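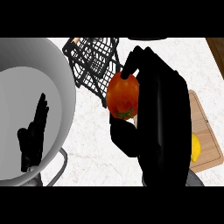 A tomato held above the marble counter, and a big white bowl.

How to Salt Tomatoes for a Better Salad
by Atieno Massawe

My grandmother had a little kitchen in Mudcombe with one good knife and a window that stuck, and every September she made the same tomato salad until we were all begging for soup. I'd give a lot for a plate of it now! What she did that I didn't appreciate back then was salt the tomatoes first and leave them be for a while. It's an easy habit to pick up, and it makes even so-so supermarket tomatoes taste like they came from somewhere.

What you need

Four or five ripe tomatoes, a teaspoon of kosher salt, a colander, a bowl to go under it, olive oil, a splash of red wine vinegar, and whatever soft herbs you like. I use basil, and sometimes a bit of mint if the plant by my back steps is getting bossy.

Step 1. Pick and cut

Go for tomatoes that feel heavy and give a little when you press near the stem. Keep them out of the fridge if you're eating them within a day or two. Cut out the core, then slice them into wedges with a serrated knife (a bread knife is fine, I used one for years). Thin slices will go limp on you, so keep the pieces chunky.

Step 2. Salt and wait

Put the wedges in the colander over the bowl, sprinkle on the salt, and toss gently with your hands. Now leave them for 20 minutes. Set the table, call your sister, whatever you like. If you only have fine table salt, use half as much.

Step 3. Save the juice

Please don't pour that juice down the sink! Whisk two tablespoons of it with three of olive oil and one of vinegar, and that's your dressing. Taste it before you add any more salt. Leftover juice is lovely in rice, or on toast with a rub of garlic.

Step 4. Put it together

Tip the tomatoes into a wide bowl, spoon the dressing over, and tear the herbs on top. Thinly sliced red onion is good here too, and if raw onion is too sharp for your crowd, soak it in cold water while the tomatoes sit.

Serve it right away, at room temperature, with plenty of bread. It doesn't keep well overnight, but you can chop up what's left and warm it through with pasta for lunch.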